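Jorkuvard Retail Manipulation Group
Stoltthorpe test bay – Pre-run safety and inspection checklist, with comments
Applies to: Ularis shelf-to-basket evaluation, May block
Inspected by: Marina Andreadis
Reviewed by: Dalia Krūmiņa
Result: RELEASED WITH CONDITIONS (see 3.4, 5.2 and 6.3)

Status codes: P = pass. C = conditional pass, action required before the next block. F = fail, do not run. N/A = not applicable to this block.

Scope

The checklist covers the arm, the gripper, the shelving, the stocked goods, the basket and the recording chain. It does not cover the training computers or the mobile base, which have their own sheets. The block under inspection is the evaluation of the Ularis grasp-selection method on mixed shelf stock. The policy was trained on 3,732 teleoperated demonstrations. The evaluation block consists of 56 trials. A trial starts when the item request is sent and ends when the item is released in the basket, when the arm faults, or when the operator stops it.

Comments are written for the person who runs the next block. Where a comment repeats the last sheet, the condition has not changed.

Section 1. Area and access

1.1 Floor marking present and unbroken on the open side of the cell. P
Comment: Tape edge lifting at one corner on arrival. Pressed down and rolled. Replace at the end of the block.

1.2 Walkway clear of cables, packaging and spare stock. P
Comment: Spare bottles had been left in the walkway by the previous shift. Moved to the stock cage.

1.3 Operator has a direct view of the gripper at every shelf level. P
Comment: View of the lowest level is poor from the desk. The operator stands for requests on that level.

1.4 Emergency stop reachable from the operator position without crossing the marking. P
Comment: Pressed with the arm in slow motion. Arm stopped and held position. Reset required a deliberate action at the panel, as specified.

1.5 Second emergency stop, rear of bay. P
Comment: Tested separately. Do not test both in the same motion. A pass on one can hide a fault on the other.

1.6 Spill kit present. P
Comment: Absorbent pads restocked. The kit stays in the bay for any block with filled bottles.

Section 2. Arm and controller

2.1 Base bolts tight, witness marks aligned. P

2.2 Joints free of noise and play when moved by hand with drives off. P
Comment: Slight stiffness in the wrist, the same as on the last sheet. Not getting worse.

2.3 Speed limit set to the evaluation value and locked. P
Comment: Akolgo controller keeps the last value used. It had been left on the teleoperation value, which is higher. Corrected and locked. The start-up script should set this and currently does not.

2.4 Contact force threshold set and checked. P
Comment: Checked against a foam block at each shelf level. Arm stopped on contact each time. The threshold must not be raised to get through a difficult item. If the arm trips on an item, the trial is recorded as a stop.

2.5 Wrist and forearm cable secured, with slack for full wrist rotation. P
Comment: Rotate the wrist slowly through its whole range and watch the cable, not the display. Check for snagging at the shelf edge as well as in free space.

2.6 Forearm electronics fixed, connectors seated. P
Comment: Pull each connector lightly. One was seated but not latched.

Section 3. Gripper

3.1 Fingers open and close fully on command. P

3.2 Finger surfaces clean. P
Comment: Wiped with a dry cloth. Do not use solvent. Residue changes the grip on smooth plastic and makes the trials hard to compare with the demonstrations.

3.3 No cracks or loose pins at finger joints. P

3.4 Finger position readings agree with measured opening. C
Comment: Readings drift slightly after a long run. Within tolerance at the start of the block. Repeat the check at the midpoint and again at the end. If the midpoint check fails, trials run after the previous good check are marked and held out of the result until reviewed.

3.5 Gripper holds a filled bottle with power removed. N/A
Comment: This gripper does not hold on power loss. The rule is therefore that no one reaches under a held item. Written on the card at the operator position.

Section 4. Recording and evaluation method

4.1 Head camera and joint log share one clock. P
Comment: Verified with a tap test at start-up.

4.2 Lens clean, camera mount tight. P

4.3 Item request list fixed before the first trial. P
Comment: List generated by Dalia Krūmiņa and stored before stocking. The operator does not see the next request until the current trial is closed. In the pilot the operator could read ahead and sometimes nudged the stock while restocking. That data is not used.

4.4 Success rule printed at the operator position. P
Comment: The rule is strict. The requested item must be in the basket, no other item may leave the shelf, and no person may have touched the shelf or the arm. A neighboring item that tips over but stays on the shelf is logged as a disturbance and does not fail the trial. There was some argument over this. We kept it because the demonstrations include such cases and were labeled the same way.

4.5 Failed trials kept in the log. P
Comment: All 56 trials are reported. No trial is repeated to replace a failure. A trial stopped for a safety reason counts as a failure, whatever the cause.

Section 5. Shelving, stock and basket

5.1 Shelving stable under a push at the top edge. P
Comment: No movement. Brackets checked from behind.

5.2 Joints between shelf sections identified and entered in the collision model. C
Comment: The model treats each level as one flat surface. The physical top level does not match that. See the comment after the picture.

5.3 Stock matches the request list by type. P
Comment: Dented or leaking bottles are removed. Torn bags are removed. Creased boxes stay, as they do in the demonstrations.

5.4 Stock placed by hand without alignment. P
Comment: Goods are put down the way a shopper leaves them. Do not square up rows. An aligned shelf is an easier test than the one the method claims to handle.

5.5 Basket in position and clear of the arm at rest. P
Comment: Set the basket by hand and confirm its pose in the viewer. A basket that has been pushed inward can lie over goods on the lowest level, and those goods are then not reachable.

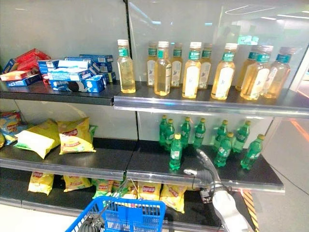
Clearance between neighboring items is the main inspection point for this block, as most of the risk to the stock comes from the approach and not from the lift. The arm should come over the shelf lip with the fingers raised, stop, and only then choose a gap. The yellow-capped green bottles on the right half of the middle shelf are the hard case. They stand in rough rows, and the one at the front edge is close enough to the fingers that a small error in the approach would meet it first. Check that bottle position before each request on this level. On the top shelf the section under the pale yellow drinks sits slightly lower than the one under the cookie boxes and sticks out further at the seam, with a metallic front strip. The collision model must carry that step (item 5.2). The basket rim partly overlaps the chip bags on the bottom shelf, so requests for those bags need the check in 5.5 first. The glass on the right reflects the ceiling light strips, and depth readings on that side should be compared with a hand measurement.

Section 6. Lighting and reflections

6.1 Bay lighting at the normal setting. P
Comment: Leave all ceiling lights on. Do not dim for a cleaner image.

6.2 No direct glare into the head camera at the rest pose. P

6.3 Depth readings checked against glass and shiny shelf edges. C
Comment: False points still appear behind the clear bottles. The Ularis filter removes most of them. It also removes some true points at the bottle necks, which leaves the planner with a shorter bottle than the one on the shelf. Short-term measure: a fixed height margin for all bottled stock. The margin costs time on each approach and does not affect the success rule.

Section 7. Results at close of block

7.1 Trials completed under the success rule: 52 of 56.

7.2 Trials failed: 4.
Comment: Each failure was reviewed from the log by Andreadis and Krūmiņa separately, and the notes were then compared. The failures were a slip on a chip bag held too near its top seal, a contact stop against a neighboring bottle, a depth error on a clear bottle, and a contact stop at the shelf seam. The last one is a fault in our model of the shelf and says little about grasp selection. It remains in the count under 4.5.

7.3 Injuries, near misses or entry across the floor marking during motion: none.

7.4 Stock damaged: one chip bag, the same one as in 7.2.
Comment: Bag opened at the seal on impact with the floor. Swept up before the next trial.

7.5 Midpoint and end checks of finger position (see 3.4). P
Comment: Both within tolerance. No trials held out. The drift is real and the check stays on the sheet.

7.6 Comparison with the baseline planner. N/A
Comment: The baseline was not run in this block. Do not quote the result above as an improvement over it. The baseline must be run on the same request list, with the same margin from 6.3 applied, before the two are set side by side.

Section 8. Actions before the next block

8.1 Add the top shelf step to the collision model and repeat 5.2. Owner: Krūmiņa.

8.2 Add the speed limit to the Akolgo start-up script. Owner: Andreadis. Until this is done, the limit is read aloud from the panel by the operator and written on this sheet.

8.3 Replace floor tape at the lifted corner. Owner: bay operator.

8.4 Test a matte film on the glass panel. Owner: Krūmiņa. If the film is fitted, record it as a change of setup – results before and after are not to be pooled.

8.5 Move the grasp point limit for bags further from the top seal. Owner: Andreadis. This is a change to the method and needs a new version number in the log.

Sheet to be kept at the operator position until the actions under 8.1 and 8.2 are signed off.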